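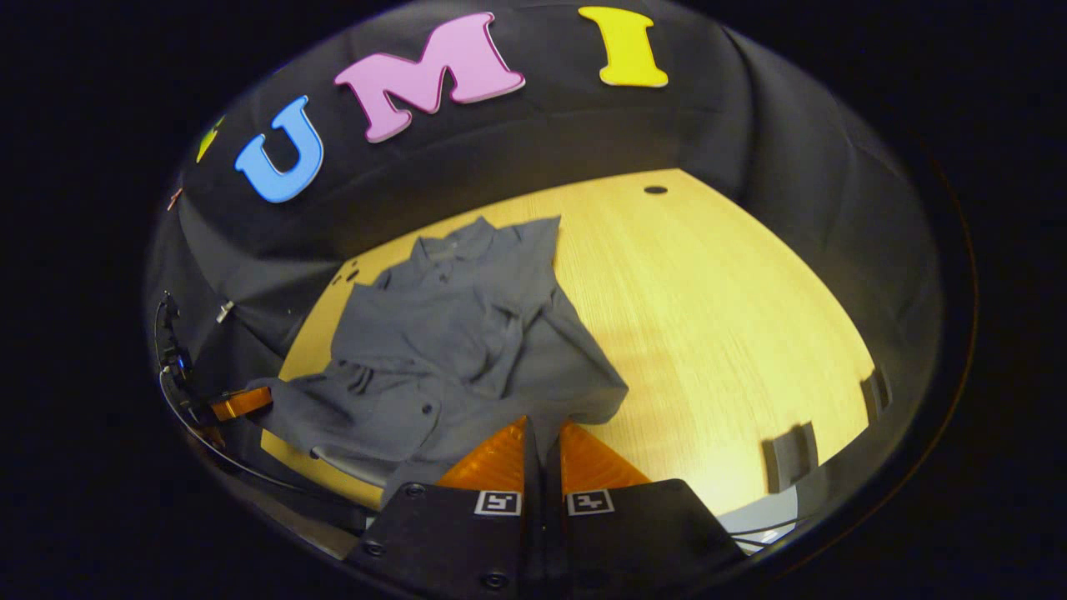

Figure 3. Gray collared shirt on the work table, hand-held gripper at the lower edge of the garment.

Section 2. Preparing the Station for Garment Handling

These rules apply to every operator who uses the Ondico hand-held gripper at the Britby site.

1. Clear the tabletop of tools, cups and personal items.

2. Check that the black backdrop is secured at the top and hangs freely at the sides.

3. Inspect both fingers. Replace any finger that is torn, bent or sticky to the touch.

4. Wipe the markers on the gripper bodies with a dry cloth. Both markers must be clean, flat and fully uncovered.

5. Place one garment on the table. It may be left bunched, but the collar should remain in view at the start.

6. Approach the fabric with the fingers open. Close them slowly and lift only after the grip is firm.

Note: Do not smooth the garment by hand between attempts. If it falls to the floor, stop, mark the attempt as void and return to step 5.

Note: Gripper fingers are to be replaced after 600 closing cycles, whatever their appearance. Order replacements under part number 442.

CAUTION: Keep cables away from the fingers and from walkways – a caught cable can pull the gripper out of the operator's hand.

CAUTION: Do not place fingertips between the gripper fingers while the tool is in use.

Revised 14/01/2018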